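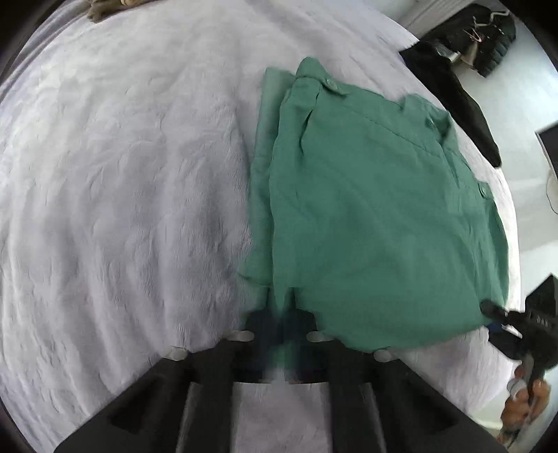

**KADTHORPE, September** — I went along to the pay equity forum on Wednesday expecting a half-empty hall, and they had to bring in more chairs! Américo Godinho spoke first, on unpaid carers and why so many women retire with so little super. He'd brought the petition too: 1,215 names, 300 of them from Jastine alone. Then we split into groups and argued happily about parental leave (my table wanted it shared, mostly). The next forum is at the Vieira Centre, 4 pm, and you can bring the kids — there's a play corner this time.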